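July, 4:40 pm. Stotema bench notes.

Second pass at the family samples today. Rhiannon Gape had the plate ready by lunch, 8 wells used. Reads came back fine on all but well 3, low yield again.

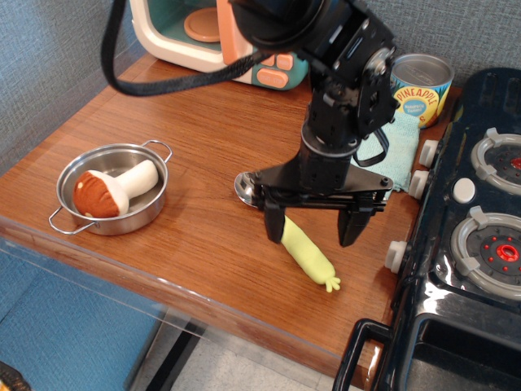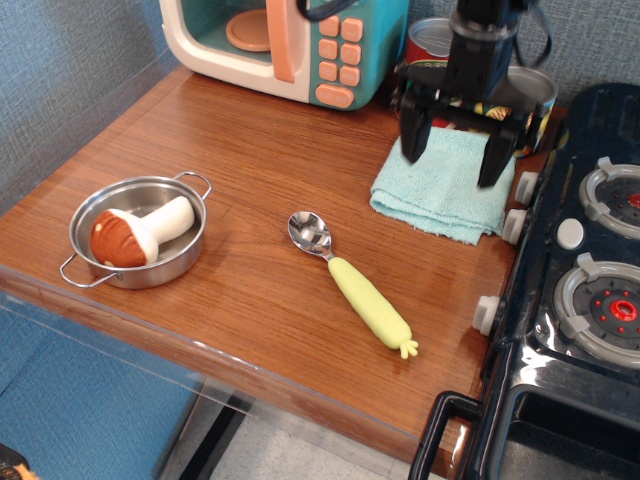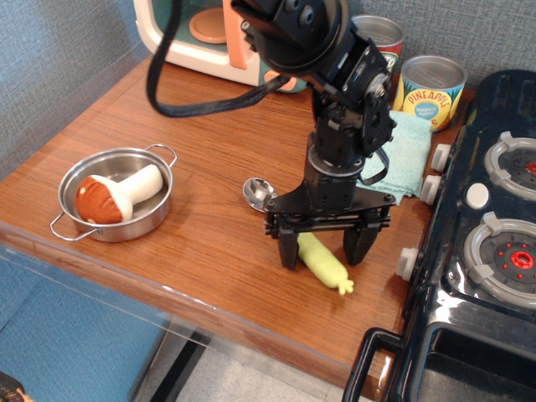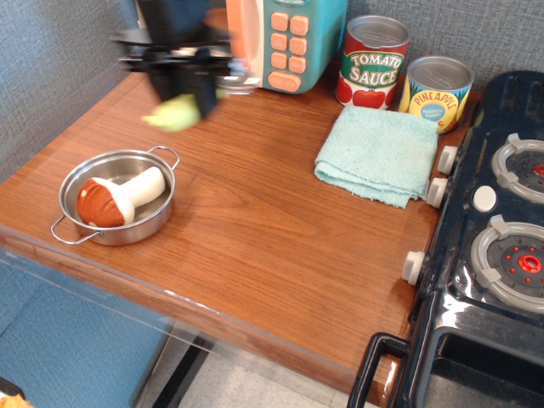 Filtered the Votia output for variants shared by both affected siblings and absent in the parents' controls. That left 546, then 45 after dropping the common ones. Plain wood with a toy microwave, a stove, a pot and a few play groceries on it is easier to keep in order than my bench — tube racks need labels on the front edge by tomorrow. The Dellimeck kit is down to its last box, so reorder. Edwards wants more than 40 control samples before we name a gene. Agreed. Rerun well 3 first, fresh dilution, same primers.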